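## 4. Setting up the tabletop demo for open day

Right, this is the bit everybody comes to see, so give yourself a good half hour before the doors open. I've run it 6 times at Forkville now (twice with Danica Doležal minding the keyboard) and I still work from this list every time.

1. Smooth the felt mat out to the corners. Wrinkles catch fingertips, and I've had a whole run go sideways over one.
2. Put the household bits out in a bunch near the middle. I like a real jumble: paper bag standing up, bottles, a snack wrapper, a roll of tape, the sponge up on top of the blue box. Visitors enjoy seeing stuff from their own kitchen!
3. Lay the tea bottle on its side, over to the right, cap pointing in towards the wrapper.
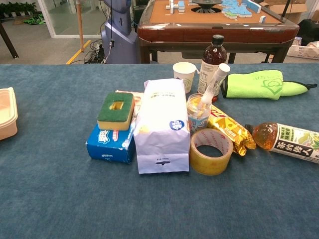

4. Check every lid and cap by hand. Oldřich Říha reckons I'm fussy about this, but he wasn't the one sponging out the mat last October.
5. Walk once around the table and look for cables where people will be standing. Keep visitors behind the yellow floor tape, kids included.

> **Caution:** Hands off the table before you power up the arms. Both of them move when they home, and the right one swings wider than you'd think.

6. Load the Vallcombe routine in Diveo and set the speed to 4. Anything quicker looks great but makes the front row jump.
7. Call out "arms live" (loudly, it's a noisy room) and press start. Keep your own hand near the stop button the whole way through.

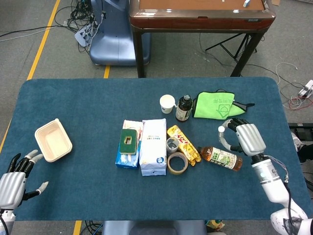
8. If a grasp misses, let the routine finish its retry before you step in. I usually chat through it, and the crowd tends to cheer harder for the second go anyway.
9. Between groups, press pause, wait for the green light, then tidy the items back into their bunch.

**Note:** Error 114 means a finger joint has timed out. Clear it from the Zelenák menu and home the hand again. If you get 164, shut the arms down and come find me, I'll be over by the sign-in desk with the name tags.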